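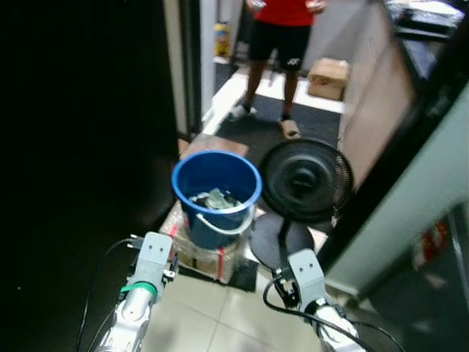
Blue bucket on a wrapped box.

Lasow Household Words: a small word list of everyday things

Welcome, and thank you for stopping by! This folder holds the Lasow word list, a collection of the names people use at home for ordinary household things: buckets, dishcloths, the drawer where the string ends up, the heel of the loaf. It began as a notebook kept by Irena Zawadzka while she was living in Cletstead, and it grew (slowly, then rather quickly one January) into something we thought other people might like to use.

What is in it

There are 280 entries. Each one is a single word or short phrase as one speaker gave it to us, so the same object can turn up many times under different names. If you look up "bucket" in the meaning column you will get bucket and pail, as you would expect, but also a couple of family words that we had never heard before and were delighted to write down.

The main file is words.csv. The columns are:

entry: the word, spelled the way the speaker wanted it spelled
meaning: a plain English gloss, kept short
room: kitchen, yard, laundry, and so on
place: Cletstead or Ludedmont
heard_from: parent, grandparent, neighbor, school, or blank
note: anything else the speaker told us, sometimes quite a lot

The notes are the part I would read first. One woman in Ludedmont gave us a single word for a wet floor cloth and then a long story about her aunt's back porch, and we kept all of it, commas and everything.

How the words were gathered

We talked with 40 people, mostly in their own kitchens, and mostly over coffee. Gráinne Ó Flaithearta did the Ludedmont visits and Irena did the rest. We would point to a thing, or ask "what did your family call this?", and write down the answer. We tried hard not to offer a word first. Where we slipped up and did offer one, the note column says "prompted", and you may want to leave those rows out if you are comparing the two towns.

Spelling was a bit of a headache. Many of these words have never been written down by the people who say them, so we read our spelling back and let them fix it. We followed the Mac Suibhne spelling sheet for vowels when the speaker had no opinion. A copy is in the docs folder, with Gráinne's pencil corrections typed in.

Things to know before you use it

The list leans heavily toward older speakers and toward the kitchen. The yard and laundry rows are thin, and 13 entries have no room at all. Please don't use the list to say how common a word is in either town, as we were collecting variety and went looking for unusual ones. Names and street names have been taken out of the notes. If you spot one we missed, please write and we will fix it right away.

Changes

Version 5, April 28, 2021. Merged the duplicate rows for "slop pail", moved the longer stories back into the note column after a bad export chopped them, and corrected "heard_from" on the bread words.

Sharing

You are welcome to copy, print, teach from, or add to the list, as long as you mention the Lasow list somewhere and pass it along on the same terms. New words can be sent to Irena, and please tell us who you heard them from.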